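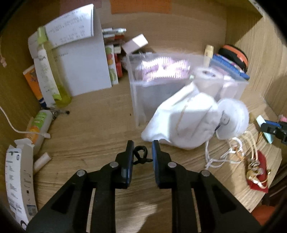 Marion Dunbar asked after the first release why a hair tie gets its own row when a paper clip does not. Hair ties come back to the same shelf under the same category every time a compartment is cleared, and paper clips were already grouped under "loose stationery." The rule has been kept. A knotted hair tie is one row, category "hair," size "small," and the knot goes in the notes column.

Istwood Shelf and Desk Contents, version 3

Overview

A table of small household things kept in open wooden compartments and on enclosed desk surfaces. The table has 2,582 rows, one per item, from 58 compartments. It was compiled for the Farquharson storage guide and is maintained separately from it. Earlier versions used the Endach category list, now retired.

Files

items.csv: one row per item
compartments.csv: one row per compartment, inside measurements in millimeters
categories.txt: category names with short definitions
changes.txt: edits since version 1

Columns in items.csv

item_id: integer, never reused
compartment_id: matches compartments.csv
category: one value from categories.txt
size: small, medium or large
posture: upright, leaning, tilted, on side, flat, hanging
packaging: none, bag, film, box, tub
notes: free text, may be empty

Size is judged by longest side. Anything under 90 mm is small. Large starts at 250 mm.

Posture is recorded as found. A spray bottle leaning on a folded paper is "leaning" even if it would stand unaided. Round containers lying down are "on side" whatever direction the lid points.

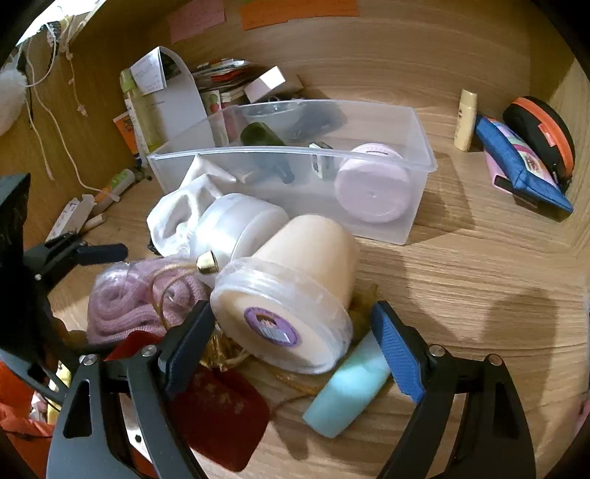 Is a tub with its lid on recorded as one item or two?
One item. The lid gets a row of its own only when it is found apart from the tub, with "lid" in the category column and the tub's item_id in the notes if the two are known to match.

Stickers and labels are never items. Wording is copied into notes only where it can be read without guessing. Clear film around a rim is packaging, value "film." Textiles rolled inside clear plastic are one item, packaging "bag," and the number of layers is not recorded. An empty plastic bag is an item in category "bags."

Known problems

Cords and cables that cross from one compartment to another were assigned to the compartment holding the longer part. In version 1 they were entered twice, and a few duplicates may remain.

The Maltalness compartments were measured in March with a different rule and rounded to the nearest 5 mm. Do not compare their depths with the others.

Posture was missing from almost 100 rows in version 2. Davina Buchanan filled these from the paper sheets. Where the sheet was blank the value is "unknown."

Last edited May 5, 2019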